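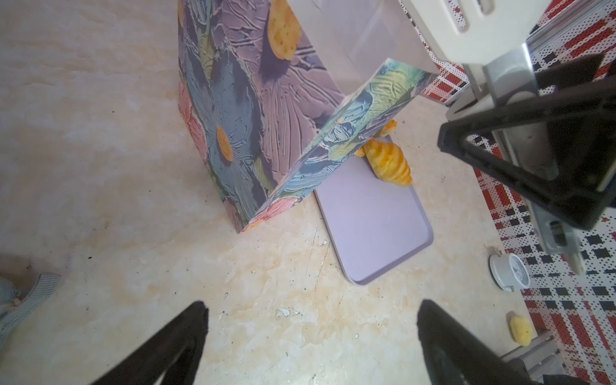

## Ticket 3219: Shop sends two confirmation emails for one order

**Opened by:** Sabine Reuter
**Handled by:** Zinash Ejigu
**Shop:** Polák (kitchen toys and gift boxes), Iltthorpe
**Software:** Skonellow shop, Futevar mail add-on
**Status:** closed, one small point open

### Report from Sabine

Since the update in July our customers receive two emails after they pay. The first one is correct. The second has the same order number, but the total is without shipping, so people write to us and ask which price is the true one. Yesterday I answered six such messages.

I tried to switch off the Futevar add-on and switch it on again. It did not help. I also emptied the cache of the shop, as the help page recommends. I did not change any template, and I am the only person here with the admin password.

### Log

**First check.** I placed a test order with the invoice payment method. Only one email arrived, with the correct total. I asked Sabine which payment method the customers had used. She looked and answered: all of them paid by card.

**Second check.** Test order by card, in test mode. Two emails arrived, the second a little later than the first. So I can repeat the fault, and it depends on the payment method.

**Mail log.** Both emails leave from the same server. The first is sent by Futevar. The second is sent by Skonellow itself, with the old built-in template. This explains the missing shipping, the old template never had this line.

**Settings.** Under Orders > Notifications the box "Send built-in confirmation" is not checked. But there is a second box with nearly the same name under Payments > Card > After payment, and this one was checked. I compared with the backup from before the update, where the box did not exist. The update has added it and set it to on.

**Change made.** I unchecked the box and saved. Then two more test orders by card: one email each, total correct.

**Product pictures.** While I was testing, I saw that the emails also show the wrong thumbnail for the toy bread set. It shows the picture of another product. Sabine sent me the new one and I uploaded it under Media, then linked it again to the product.

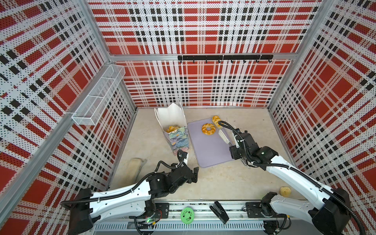 *Toy bread on the lavender cutting board.*

The thumbnail is correct now in the shop. In the email it still shows the old one. I think Futevar keeps its own copy of the pictures, but I could not find a button to clear it.

### Reply from Sabine, 29 Aug 2018

Thank you, I can confirm that since this morning every card order has only one email. I would never have looked under Payments for a mail setting. Should I write to the customers who received the wrong total, or is it better to leave them in peace?

### Answer

I would write only to those who asked you. The amount taken from the card was always the correct one — I compared it with the payment list — and a third email could confuse the others more.

Please do not delete the old built-in template. Skonellow uses it also for refunds, and without it the refund page gives an error.

**Still open:** old thumbnail in the email. I have asked Futevar support how to clear their copy, and will add their answer to this ticket.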